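Tagged: wrist camera, feature tracking, visual odometry, grippers

Tracker loses all points when the gripper comes near a plain surface

duskferry

Good evening. I have a small arm with a two-finger gripper, and a camera on the wrist which looks out between the fingers. I use the Sikeo tracking package to estimate the camera motion from the picture, and Dumach for the planning. The arm's own joint readings are also available, but at the moment I use them only for the planner.

When the camera sees a normal desk with things on it, the tracker holds very well. The problem comes when the arm goes close to a plain grey surface. Then the number of points falls and I get this in the log:

WARN tracker: 19 points, below min_points
WARN tracker: pose held from last good estimate

After this the pose stands still although the arm is moving, and when the points come back the pose jumps. The planner sees the jump as an error and stops the arm.

What I have tried already: I raised max_points from 1000 to 2000, and it made no difference. I lowered the corner threshold. Then there are many points, but the pose drifts slowly to one side even if the arm does not move at all. I did the camera calibration again on Thursday and the result was nearly the same as the old one, so I believe it is not the calibration.

Is there a setting for surfaces like this, or must I change the method? I put one picture from the wrist camera at the end of the page.

Zoltus_user

Try a better camera. I had the same with a cheap one and changed it, now no problems. Also update Sikeo if your version is old.

plainharbour

I do not think a new camera will help much. I looked at your picture and there is very little in it that a corner detector can use. The surface is almost one colour, with a few tiny light specks. On the right there are some dark streaks, but they are blurred, and a blurred streak gives a weak corner that slides along its own direction. Raising max_points cannot change this, as it is only an upper limit. The detector was never reaching it.

Your drift with the low threshold has, I believe, another reason. The sharpest details in the picture are on the gripper itself: the silver screw heads, the rims of the white rollers, the squared tips of the fingers. With a low threshold the noise on the surface also gives points, but these die after one or two pictures, while the points on the gripper live long. So they get a high weight. They are fixed to the camera or they move with the fingers, and in both cases they tell the tracker something wrong about the world.

I would do it in this order.

First, make a mask for the gripper. In Sikeo it is a black and white picture of the same size as the camera picture, and you give the path in mask_file. Black means "do not look for points here". Open and close the fingers fully while you record, and paint black over every place they reach, with a small margin. I would also mask the strip at the bottom between the fingers. There is a faint green glow on the surface in that part, and if it comes from a lamp on the robot it will travel with the camera.

Second, put the threshold back to the default. You will have fewer points than now, but they will be points of the world.

Third, do not let the tracker be the only source. Your joint readings do not care what the surface looks like. Set pose_source to "fused" and connect the joint topic. When the points go below min_points the filter then continues on the joints, and the jump at the end should be small. I use min_points 30 with a window of 3 pictures, but please test this on your arm.

One more thing to check is the exposure. If it is automatic, it can change when a plain surface fills the picture, and this can break the tracks that you still have. I keep mine fixed.

duskferry

Thank you, this is very clear. I made the mask first and left the rest as it was, to see only this effect. With the arm standing still the drift is gone. I will do the fused source next, I must first find why the joint topic has a different time stamp.

hollis_bench

Small addition to the above: if you are allowed to touch the surface, stick a printed marker sheet near the place where you work. Hollis reads the common marker types and can send the pose to Dumach directly. It is not elegant but it took me one afternoon. The marker must stay in view when the arm is close, so use several small ones. One big one soon becomes larger than the picture.

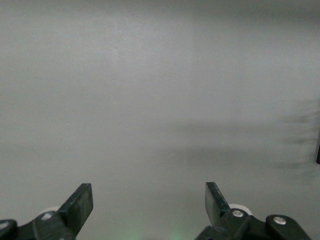
Wrist camera near the grey surface, gripper empty (duskferry)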